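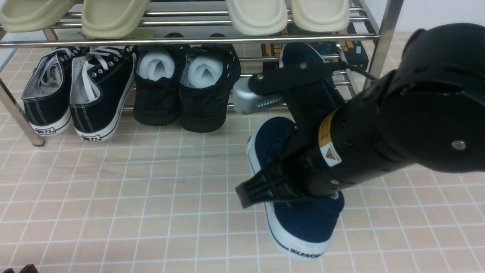

Looking after a single robot arm is a quieter job than most visitors expect. At the Trakia workshop, Akash Nautiyal begins every shift with the gripper, and he does not touch the software before he has finished with it. He wipes the two black fingers, closes them on a strip of paper and pulls. If the paper slides out, the fingers come off and are set again. Only then does the arm get its work, the tidying of a metal shoe rack that stands on the tiled floor. A navy canvas shoe with a white rubber sole is a fair test of this care, he told me, as canvas gives way under the finger and rubber does not. The thick slides on the upper shelf ask for a different opening again, and he keeps the values for each type in a paper notebook.

The cell is named Shehu, after the street where the workshop had its first address. It was put together by Ashraf Benjelloun in nine weeks, with a controller from Prusora and a mounting plate that he drew himself. The first plate was too thin. It bent a little each time the arm reached low, and the gripper arrived two millimetres under the place where it should be. "I blamed the camera for many days," Benjelloun said. "Then I put my hand on the plate and I felt it move."

Cables are the other worry. The black one that goes from the top of the gripper mount back to the arm must have enough slack for the wrist to turn, but not so much that it catches on a rack leg. Nautiyal fixes it again after every 90 hours of work and replaces it at 3000, even when it looks good. He did once wait longer. The gripper began to open by itself in the middle of a lift, and the fault came and went for nearly a week before he found the broken wire inside the cover.

The screws get a line of paint after they are tightened - if the line is broken, the screw has turned. It is an old habit from Dreltolar, where he repaired packing machines, and Benjelloun has now taken it up too.

We use cookies to improve your visit. By continuing to read you accept our cookie policy. Accept | Settings

Next month the two men want to change the finger pads for a softer rubber. Benjelloun has already ordered them. Nautiyal would prefer to finish his notes on the present ones first, and the box of new pads is waiting on his shelf.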